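How do I get my cat to stop waking me at 5?

Rhona Rennie
Pokum yells every single morning - I've tried ignoring her!

Castel
Feed her right before bed.

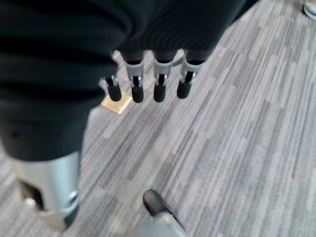

Mine quit after I moved dinner to 10 at night. We play first, too. Any floor works, and a gray striped carpet is great for chasing a string.

Uvetti
Get a timed feeder. Took mine 2 weeks, started in December.

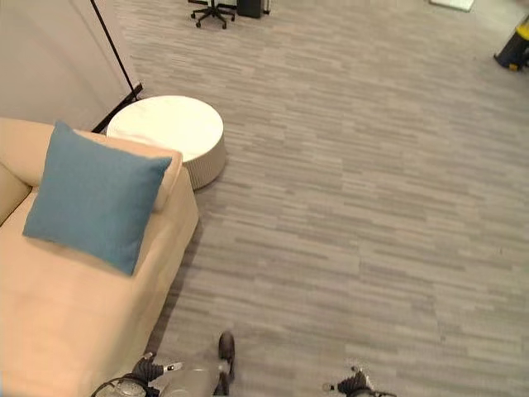 Beige sofa, teal pillow - prime nap spot

Also, no daytime naps after dinner, lol.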